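Setting up the linen room: a conversation with Osian Mostyn

The linen service at Rees House handles the towels, bedding and table linen for the residential college and its conference guests. Osian Mostyn has managed the service since it moved from the basement to its present room on the ground floor. He spoke to the staff bulletin in May about the layout of the room, the way towels are folded and stored, and the changes he would still like to make.

The move was planned over one winter and completed during a vacation period. Mr Mostyn explained that the old premises had been adequate for storage but unsuitable for folding, as the only flat surface was the top of a chest freezer left behind by the catering department.

"We were folding at hip height, in poor light, and then carrying everything up a flight of stairs," he said. "The quality of the fold was acceptable. The effect on people's backs was less so. When the new room was offered to us, the first thing I asked for was a proper table, and the second was a pale one."

The preference for a pale surface was a matter of inspection. Mr Mostyn noted that loose threads and lint are easily seen against white, and that a folder who can see a mark at the table will set the item aside before it reaches a guest. He acknowledged that a white surface needs wiping down more often, and said that this is now done at the start of each shift and again at two in the afternoon.

Asked about the method of folding, he described a procedure which has changed little in his time. A bath towel is laid flat with the label facing down and smoothed from the centre towards the corners. The long sides are brought in so that they meet, the towel is doubled lengthways, and it is then folded in three. Hand towels are treated in the same manner, but the final fold is in half.

"The smoothing is where new colleagues tend to hurry," Mr Mostyn said. "A crease which goes in at the first stage will still be there at the last, and it will make the whole pile lean. I ask them to take their time for the first week and not to look at the clock."

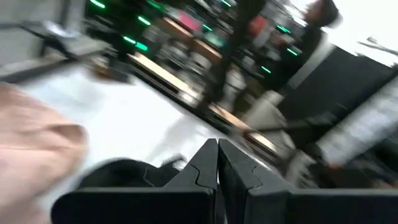 He added that a leaning pile causes more work than a slow one. Towels are stacked with the rounded fold facing outwards, so that each can be taken by its edge without disturbing those beneath. No pile is permitted to exceed 25 items. The limit was introduced by his predecessor, Emlyn Skyrme, and Mr Mostyn has seen no reason to alter it.

Mr Skyrme, who retired from the service but still advises on purchasing, joined the conversation at this point. He recalled that the limit had first been set at 30 and was reduced after complaints from the housekeeping staff, who had to lift the piles on to their trolleys.

"They were quite right," he said. "I had arrived at the number by seeing what would fit under a shelf. I had not lifted one myself at six in the morning."

The two men were asked about colour. The service keeps white towels for conference guests and coloured ones for the residential staircases, with a different shade assigned to each. Mr Skyrme said that the arrangement was adopted to prevent stock from drifting between buildings, and that it had been only partly successful. The last full stocktake recorded 3444 items of all kinds, and a number of these were found on the wrong staircase.

Mr Mostyn observed that pale colours present a particular difficulty. "They fade towards one another. After enough washes, a pink and a peach are very hard to tell apart under artificial light. We have begun sewing a small tag into the hem, and for the present we are doing that by hand."

The tagging is being carried out in batches, with 400 towels completed so far. Stock records are kept in Betix, the college's inventory system, and a paper copy is retained by the door for colleagues who prefer it.

On the subject of future improvements, Mr Mostyn was measured. He would welcome a second table of the same height, so that sorting and folding could be kept apart at busy times. He would also like the sewing to be moved nearer to a window. A request covering both points has been submitted to the domestic bursar's office, which is expected to respond before the summer conferences begin.

Mr Skyrme asked that one further matter be recorded. Staff who borrow towels for use as cleaning cloths are requested to take them from the bin marked for that purpose, and to leave the folded stock where it is.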